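Home » Features » Materials » The Second Life of Down

Bulk feathers are sold by weight and judged by volume, and the difference between those two numbers is where most of the money in the bedding trade is made or lost. A pound of good down and a pound of poor down look alike on an invoice. In a test cylinder they do not.

The standard measure is fill power: the volume, in cubic inches, that one ounce of down occupies under a light, specified load after it has been conditioned. A reading of 600 is respectable for a household comforter. The figure depends on cluster size, residual oil, moisture and the share of broken fiber, and it can drop sharply if a sample goes into the cylinder before it has fully recovered from shipping.

Recovery is the part that interests Ľubica Hudec, who runs the test room at Dalisay, a processor of reclaimed down. Her material comes out of old pillows and comforters, and it arrives compressed. "The cluster is a spring," she says. "Hold a spring down long enough and it needs time and humidity to come back. If you hurry it, you are measuring the truck."
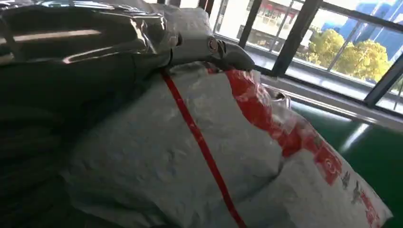

A woven sack with printed red markings, strapped tight.

Dalisay steams each sample, dries it with warm air and leaves it in a screened box before testing. Lot 3786, a mixed duck and goose batch bought from the dealer Drallov, was tested twice. The first reading, taken without steam, would have put it in the lowest price band. The second moved it up two.

Washing has a larger effect than most buyers assume. Too little leaves dust and old skin oils, which hold odor. Too much strips the natural oil from the barbs, and they turn brittle and shed. Rimantas Siliņa, a process engineer at the equipment maker Vimer, sets the wash by the turbidity of the rinse water. He stops when a sample of the rinse is clear enough to read a printed scale through, then runs one more short cycle.

Sorting follows. A blower lifts the material through a series of tall chambers. Clusters rise and carry over the first wall, small feathers settle in the second chamber, and quill fragments drop out early. Air speed is the only real control, and it has to be reset for each lot, as goose clusters travel differently from duck.

The lowest grade goes to Brudisex, which grinds it for use in insulation board. Hudec tests that grade for moisture only.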